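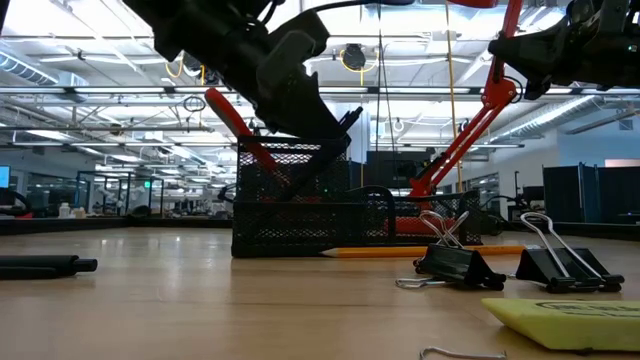
Desk Supplies: The Mesh Organizer and What Goes Around It

This gallery is part of the Tristlow pages on small work tables. It covers the everyday things that collect on a tabletop: pencils, clips, cords, a lamp. The black mesh pen holder is a shape that has been sold in office stores for years — ours at Esmont dates from 2006 and has moved desks 3 times.

A tall section is best for anything with a handle. The red-handled tool stands at a slant with its grip well clear of the rim. The pencil and the binder clips are out on the table in front. Clips can go in the low section, or in a small dish if the low section is already in use.

The lamp is the largest thing to plan for. Its round base takes up table space that could go to paper, and the cord needs a path to the edge. 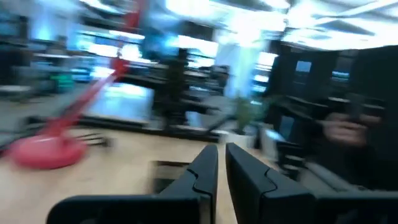

A reader in Riquelme wrote that she puts the lamp down first and fits everything else around it, and that a cord left in a pile on the tabletop always ends up under her notebook. She ties hers to the back leg of the table with a strip of cloth.

Small items are harder. A box of 18 binder clips lasts a long time if the loose ones go back in the box in the evening. Paperclips need a lid.

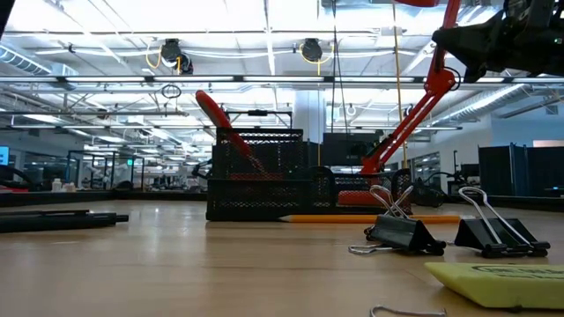 Organizer, pencil and two binder clips on light wood, with a yellow-green eraser at the corner.

For the lamp, the back of the table is a good place. The base stays out of the way there, and the front is left for work. We allow 5 inches between the base and the nearest pen cup.

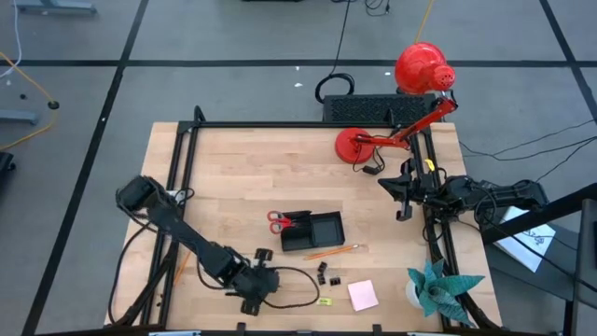 Red lamp at the far end of the table, plug and cord beside the base.

More tables: Esmont, Riquelme, Prirnavero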